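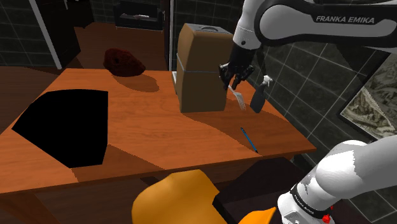 Supper for a whole street, and pudding after

Saadet Akbulut is halfway through a story about burnt rice when I sit down, and she doesn't start again for my benefit. "So I scraped the top off, put a plate over it and called it crispy," she says. "They asked for it again the next month!"

She has been cooking the Sunday suppers in Onwood for four years now, and I could have listened to her all afternoon. The idea is simple enough. Anyone who lives on the street can come, everybody eats the same thing, and you sit wherever there's a gap. The first one was soup and bread for 20 people in her own front room. At the June supper they fed 82, spread over two halls and a bit of pavement, and the lentils only just held out.

"I never wanted it to be smart," she tells me. "If people think it's smart they bring wine and talk about the wine. I want them to talk to the man from number nine."

The man from number nine is Tudor Chiriac, as it happens, and he has come along to peel onions and put her right on dates. He moved in knowing no one. "I went down because I could smell garlic through the wall," he says. "I thought I'd stay ten minutes. I was still there washing trays at eleven."

These days he makes the cabbage rolls, his grandmother's way, with dill and a good deal of smoked bacon (there's a separate pot with mushrooms, and I'd happily have eaten either). He rolls them on Saturday night with the radio on. How many? "A hundred, if my daughter helps. If she doesn't, people get bigger ones."

I ask what goes wrong. Plenty, they both say, and they're delighted to tell me -- the custard that went in with salt, the year the ovens tripped the lights, the long argument over whether dogs count as guests. Akbulut is still on the dogs' side.

What she'd love next is a proper bread oven in the yard behind the hall. Nesrin Uysal, two doors down, has drawn one up on the back of a calendar and already has her eye on some old bricks. "Flatbreads first," says Akbulut, "then pies, then I'm going to do a whole lamb and you're coming back for it."

I've said yes. Supper starts at five, and Chiriac says to come at four if I can peel.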